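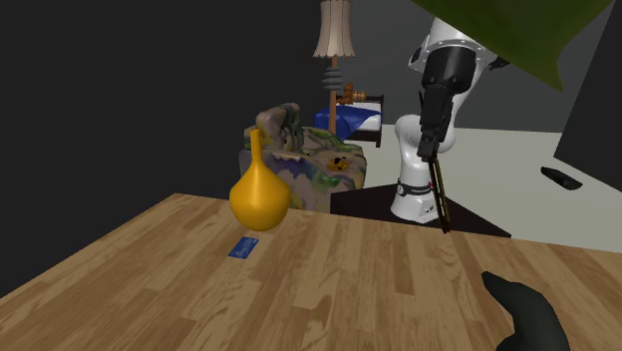 Do longer fingers make a gripper better at picking up thin things? They help with reach, but for anything lying flat on a table the shape of the tip matters more than the length.

I spent most of last week on this in simulation. I had two sets of fingers to compare on the same arm, the long thin pair and a shorter, wider pair that Ea Kirkegaard drew up for the Skurnard project. The arm, the controller and the room stayed the same for both. Only the fingers and the starting positions of the objects changed.

The flat card was the hard one. With the long fingers I got 20 clean lifts out of 139 tries. The short pair managed 768 out of 3,021, but I let that batch run over the weekend, so it covers a lot more starting angles and I wouldn't read much into the difference yet.

The vase was another matter. Both pairs could hold it by the neck. Lower down, the body is too round and the long fingers slid off unless I raised the friction to a value I don't believe.

Eyvindur Damgaard asked why I don't just use a suction cup for the card. I probably should, and I have one modeled already, but swapping tools in the middle of a run means rewriting part of the controller – and I've put that off twice.

Next I want to trim the long fingertips to a wedge and run the card again with the same angles for both pairs. I'll post the numbers when I have them.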